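¡Sábado de demostraciones! Llevo desde enero enseñando a un robot a doblar ropa y por fin tengo un rato para contarlo por aquí. Abro hilo 🧵

1/ No escribo ni una regla del tipo "coge la manga y llévala al centro". Hago yo la tarea con una pinza en cada mano, se graba el movimiento y el modelo aprende de ahí. Hoy han salido 40 demostraciones. ¡Mi récord en un día!

2/ La primera semana iba rapidísimo, como doblo yo en casa. Fatal. El modelo copiaba las prisas y soltaba la tela a medio camino. Ahora voy despacio, cierro los dedos, espero un segundito y entonces levanto. 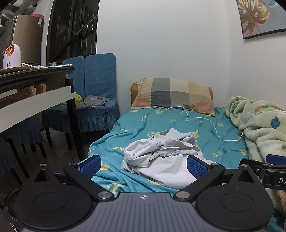 3/ También cambio la posición de la prenda cada vez: más arrugada, más estirada, girada... Si siempre empieza igual, el robot se aprende el sitio y no la tarea (me pasó con las 14 primeras, a la basura todas).

4/ Con el teleoperado probé en Mevano y me encantó, pero para tela me quedo con las pinzas en la mano. Notas el tirón en los dedos y corriges sin pensarlo, ¡es una gozada!

5/ Total acumulado: 581 demostraciones. La próxima tanda la entreno esta noche, con 17 fallidas apartadas para mirarlas con calma.

6/ Si alguien está con algo parecido, que me cuente cómo agarra los cuellos de camisa, que ahí sigo atascado 😅

12 de abril de 2025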